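Speaker Notes: Shared Equipment and the Small Office
Session 2, Prindlow Hall, 9:30 a.m.

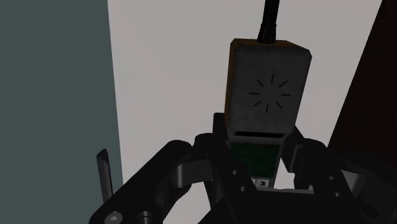
Glenys Llewellyn wrote in after the draft went out that a lending pool only works when the people who borrow from it also help write its rules, and she asked that the point be made at the start. It has been moved up accordingly.

OPENING
Good morning, and thank you to the Molmont Business Association for the invitation. My subject today is the shared equipment pool: what it costs, how it should be governed, and when an office is better served by buying its own.

Pause for latecomers. The side door sticks.

The Molmont pool opened in September with 17 member offices. Most of them employ fewer people than are sitting in the first row this morning. They do not need a large-format printer every day, or a conference phone, or a label maker. They need each of these things on certain days, and on those days they need them to work.

WHY OFFICES JOIN
Members gave two main reasons on the entry form. The first was cost. The second was storage, which we had not expected to rank so high. Salamatu Nwosu's office at Gronow had been renting a closet down the hall to hold equipment it used once a quarter. Ask how many in the room are doing the same. Wait for hands.

Do not read out the fee table. It is in the packet on page 4.

THE BOOKING RECORD
In the first season the pool handled 106 bookings. I would draw attention to the late returns, nearly all of which fell in the last week of a month, when every member was closing its books. The pool now asks for month-end requests to be placed ten days ahead. Branwen Watkins argued for a fine instead. The members voted against it, and the question will come back at the spring meeting.

If asked about Kaltari: their pool does charge a late fee. Their membership is larger and they have a paid clerk. We should be careful about drawing a direct comparison.

CONDITION AND REPAIR
Each item is signed out with its power cord and manual, and each is checked at the desk on return. The borrower and the desk both sign the card. Where damage is found, the cost is split evenly between the pool and the borrower unless the card shows that the fault was already there.

Missing cords remain the most common complaint. Slow down on this part — the Kaltari group asked for detail last time.

WHEN TO BUY
An office that books the same item every week should own it. We have said this to two members already, and both remain in the pool for other equipment.

QUESTIONS
Seren Prosser will carry the microphone. Zainab Okafor will take any question on insurance. Please repeat each question before answering, as the back rows cannot hear the floor.

Packets are to be collected from the table by the stairs. The hall must be clear by 10:45.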